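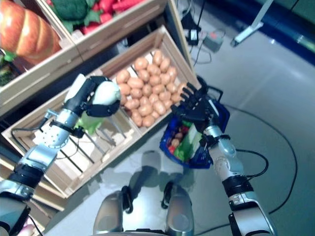
Ceasefire on the Pirine line – does anyone think it holds past October?

northgate_77
2020-09-23
Read the text last night. Second one this year. Same monitors, same hotline, same "both sides commit to refrain". The only new bit is the 7 km pullback for heavy guns, and that's only on the east bank. West bank gets nothing. So what happens to Restik? It's on the west bank and it's where most of the shelling was all summer.

I give it 3 weeks.

bluekettle
Three weeks is generous. The last one had violations logged before the ink dried.

But I don't agree on Restik. The town is covered under the general clause, "all populated places within the zone". Did you read the annex or just the press version?

northgate_77
Press version. Where's the annex?

bluekettle
It was on the mission's page yesterday, gone this morning. I saved it. Short version – populated places are off limits for fire in either direction, but there's no pullback there, so the guns stay where they are and everyone promises not to use them.

old_ferryman
which is the same as nothing. a gun that stays put gets used. grew up 40 minutes from there, we had promises like that every spring

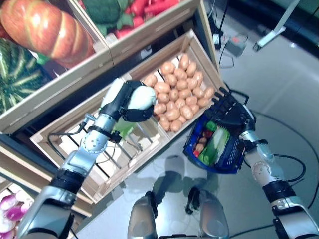 My cousin's family left in July with two bags. They're in Moroz now in a school gym and no one has told them if they can go back or should wait. That's what I want to see in an agreement. One page on who goes home and when. Instead it's all about caliber

tessellate
Sorry about your family, ferryman.

Going to push back on the general mood though. Last year's truce was a failure on paper and it still cut the number of people killed, by a lot. Reported violations went up partly becuase there were finally monitors there to report them. People read the daily count and think it's getting worse. Bad ceasefire beats no ceasefire.

northgate_77
Beats it for whom? The side that gets four months to dig in? Every truce so far ended with a new offensive from better positions. You're counting the quiet months and leaving out what they paid for.

tessellate
I'm counting people who are alive. You can call that naive, fine.

And the offensive in spring was coming either way. Troops were moving weeks before talks broke down, it was in all the papers.

bluekettle
You're both half right imo. Pauses help civilians and pauses help armies. Question is whether anything political goes on during the pause, and right now there's nothing. Next round of talks is in Plilerton, "sometime in October", no agenda. Last round they spent two days on the seating.

quietriot_ish
Lurker here. Dumb question maybe – who pays for the monitors? I saw they have 335 people for that whole stretch. Seems tiny??

bluekettle
Not dumb. 335 is the total incl. drivers and office staff. Actual patrols are a fraction of that and they don't go out after dark. Guess when most of the firing happens.

Money comes from member states, renewed every six months, and it's always late.

quietriot_ish
wow ok. So at night it's basicly just the two armies' word

bluekettle
Plus some cameras on towers. When they have power.

old_ferryman
the one by the Pirine bridge has been dark since winter. everybody there knows it 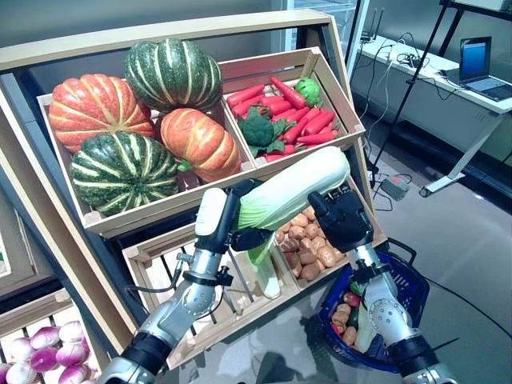 and the bridge is the whole thing for people on our side. Pensions are paid on the other bank, hospital is on the other bank. Over 4 hours in line on a normal day, and that's with no shooting. When it closes old folks just don't get their money. Open the bridge every day, both directions, and I'd believe in the rest of it a bit more

tessellate
Agree 100% on the bridge. That's something Plilerton could settle without anyone losing face. No territory, no status questions, just opening hours and a bus.

northgate_77
They've had that on the table twice. Both times one side wanted its own stamp on the crossing papers and the other side walked. A stamp. So no, I don't think it's the easy one.

But sure, if the bridge is open on a regular schedule by the end of October I'll come back and eat my words.

tessellate
Bookmarked.

bluekettle
Annex is back up btw, on the documents tab now. Page numbers are off by one and they spelled Restik two different ways. Paragraph 4 is the one to read, the bit on "defensive works". No definition anywhere. Digging will be argued over from day one.

northgate_77
Reading now. Yeah ok, you were right about populated places. Para 4 is worse than I thought though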